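4. Budgeting for the Folding Cell

4.1 What we thought we were buying

The request that went to the purchasing office in April had two lines on it, one for arms and one for "sundries." The arms were priced to the cent. The sundries were priced by a person who wanted to go home. Most of this section concerns the second line.

Our task, described in Section 2, is the folding of single sheets of paper by a pair of small arms. We chose paper partly on scientific grounds and partly because the stationery cupboard is on another department's budget. A fold looks like a cheap problem. The material costs next to nothing, the forces are small, and no safety fence is called for. What a fold does demand is fingertips that can hold a thin sheet without mangling it, and fingertips are a consumable. Figure 3 gives the kind of contact we have in mind.
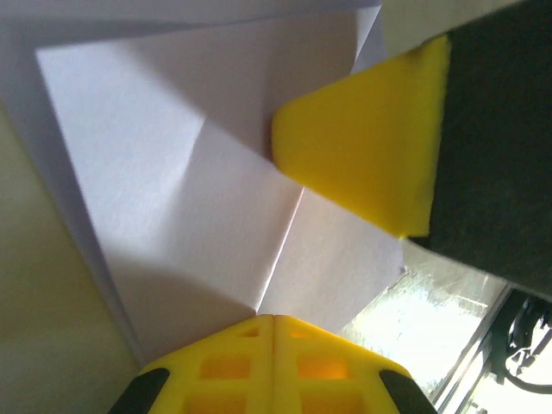 Figure 3. Wrist view of a creased sheet, with one yellow fingertip resting on the paper near the crease.

We had entered the fingers in the plan as part of the arm, in the way one assumes a car comes with tires. It does, the first time. After that they are a line of their own, and that line recurs. We compared quotes from two suppliers, Nurlow and Hindard. Nurlow sells fingers one pair at a time at a price that made the meeting go quiet. Hindard sells them much cheaper in lots of 300, a quantity that would have seen our laboratory through to the retirement of its youngest member. We bought from Nurlow, grumbled, and revised the plan to include five replacement pairs per arm. The grumbling was not itemized.

4.2 Cost per usable fold

Equipment plans in our field tend to report the purchase price and stop there, as if the rest were weather. We wanted a number that would let a group compare a cheap cell with a dear one over the life of a project, and settled on cost per usable fold. It is the total spent on the cell, staff time included, divided by the number of recorded folds that a reviewer accepted for training.

Staff time turned out to be the part people argued over. The arms do not bill for waiting. The person who fetches a fresh sheet, restarts a recording and writes down that the last one was no good certainly does, and in most plans that person appears nowhere. In ours the hours went in at the standard internal rate. By the end of the period covered here, we had 923 recorded attempts, of which 184 were accepted. The denominator is the smaller of those two figures, a point that had to be made more than once to colleagues who preferred the larger one.

A low acceptance rate is sometimes read as a fault in the hardware, and the reflex is to ask for better hardware. We looked into this before asking. The rejections came from a mix of causes, and the ones that recurred had to do with how the sheet was held at the start of a fold. A stiffer arm would have made the same mistake with more conviction. Finger geometry and camera placement were both cheaper to change, and we recommend that a plan set money aside for at least one revision of each.

Wrist cameras deserve a word here. They were the item most nearly cut in the first round, on the argument that a fixed camera already covered the table. What a reviewer needs in order to accept or reject a fold is mostly at the fingertips, and there the fixed camera is of modest help.
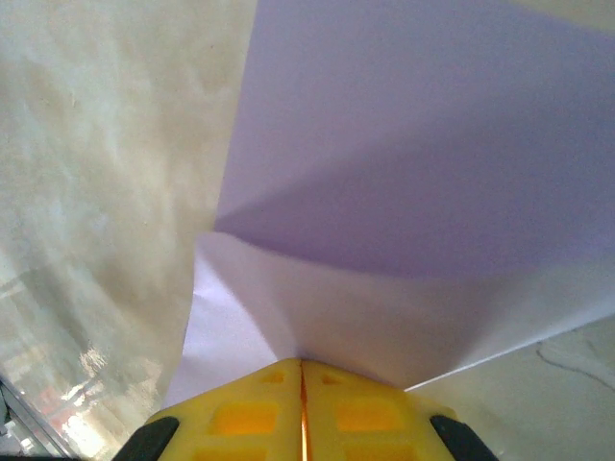
Hannelore Mösli, reading a draft of this section, objected that cost per usable fold punishes the honest reviewer, for a group that accepts everything will look thrifty on paper and pay for it in training. She would have us print the acceptance rule next to the figure every time the figure is used, and refuse to quote one without the other. We agree, and the rule is given in Appendix B. Quentin Perrin added in the margin that a group accepting everything would at least finish by lunch.

4.3 Shared use and the table

A cell that does one thing is hard to defend at budget time. Ours is planned as a shared bench, with two arms on a common rail and a tabletop where the objects can be changed between tasks. The rail was a late addition and one of our better purchases. Moving a base by hand and bolting it down again costs an afternoon, plus the afternoon spent finding out that it had been bolted down slightly wrong.

The objects themselves we costed at zero. Pens, calculators and soft toys enter a laboratory by natural migration, and no invoice has ever been found for any of them. We mention it only for groups whose auditors are stricter than ours. Enclosure walls, lighting and mounting hardware should be entered properly. They are cheap one at a time, which is how they escape notice until the second quarter. 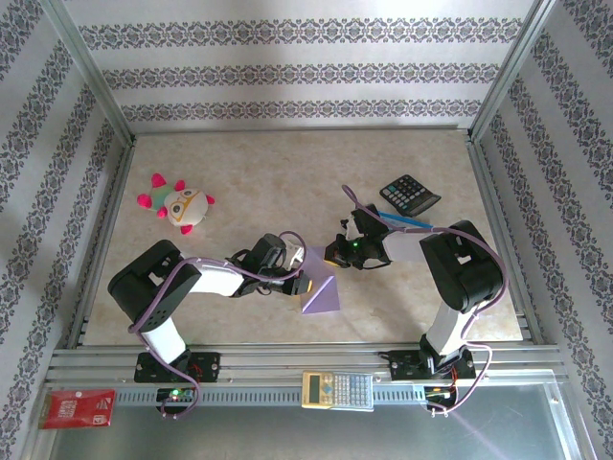
4.4 Lease or purchase

We obtained a lease offer from Poulain and a purchase offer from Citolach for comparable pairs of arms. The lease included repairs and the loan of a spare. The purchase included a mug.

On a short project the lease is the better choice, and on a long one it is not. The crossing point depends almost entirely on what a group assumes about downtime. If a failed arm stops all work until it is mended, the spare is worth a good deal. If the second arm can carry on with one-handed tasks in the meantime, it is worth much less. Our own tasks sit awkwardly between the two. Some parts of a fold need only one gripper holding a sheet at its edge, and recordings of those can be made on half a cell. 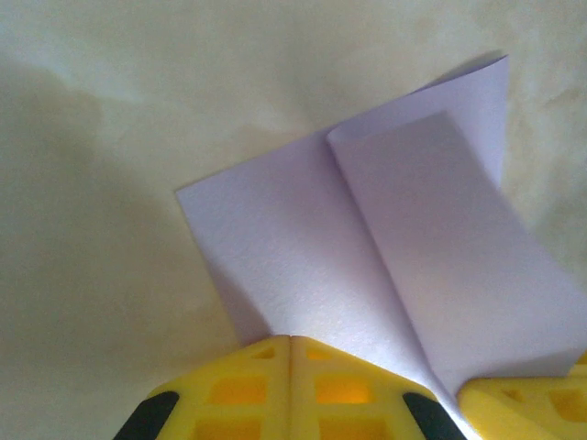

Figure 4. Pale sheet, partly folded, pinched at its lower edge by the yellow gripper fingers.

We bought. The deciding factor was that our funds had to be spent within the year and a lease would have outlived them, so the comparison above played no part in the decision. It is reported in case some reader has the freedom to use it. The spare arm has been moved to next year's request, where it occupies a line of its own, directly above sundries.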